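Chapter 4
Storing and Showing Small Ceramics

Every shelf tells you something about the person who filled it! In this chapter we start with the lid, a part beginners tend to forget. A lid needs a clear spot of its own while you work on the jar.
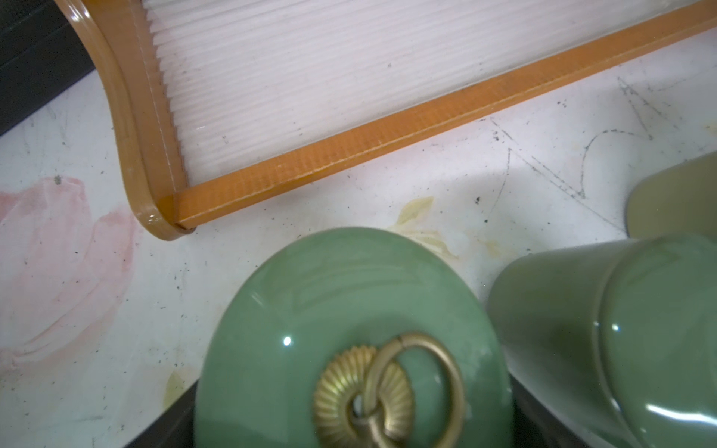

Set it down gently, glazed side up, and wipe the rim before closing the jar. Then think about the rack. Two tiers and a low front rail suit lidded jars very well.

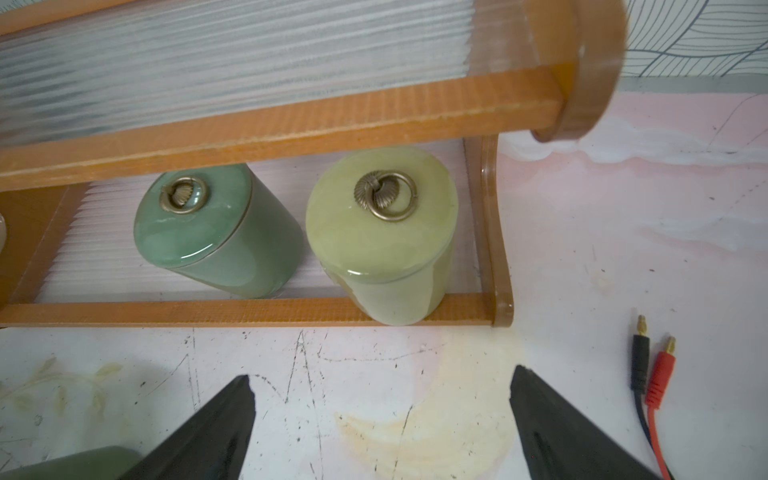 Green glaze against warm wood is a lovely pairing, and we return to color in Chapter 9.

Search this book Go
© Wutton Press | Contact | Back to top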